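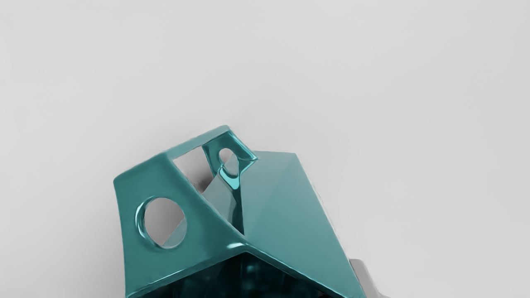 Teal render, plain grey background

Clubs > Edgate > About us

Hello and welcome to the Edgate Tabletop Club! We're a wargaming and board game club in Trulmont, and we've been rolling dice in the same upstairs hall for 17 years now (the stairs are steep, so pack your army case well).

I started the club with a mate and 2 very wobbly trestle tables. These days we have 23 regular members and enough scenery to fill the big cupboard, plus most of my spare room. We play a bit of everything - fantasy battles, skirmish games, historicals, the odd huge naval game when someone has the patience to set it up.

Doors open at 7pm and we pack away at half past ten. Your first visit is free, and you don't need an army to come along. There's always someone happy to lend you a warband and talk you through the rules, probably at far too much length!

Our big thing is the Halleck campaign, which runs from August until spring. It's a map campaign set in a made-up border province, and the river crossing at Halász has changed hands so often that we've stopped redrawing it. New players can join at any point and get 90 points of free troops to catch up.

Painted models are lovely but we don't insist. Half of mine are still grey plastic and they fight just as badly as the finished ones.

If you fancy a game, drop us a line through the contact page or just turn up and say hello.

14 shares | 2 comments

Contact | © Edgate Tabletop Club | Back to top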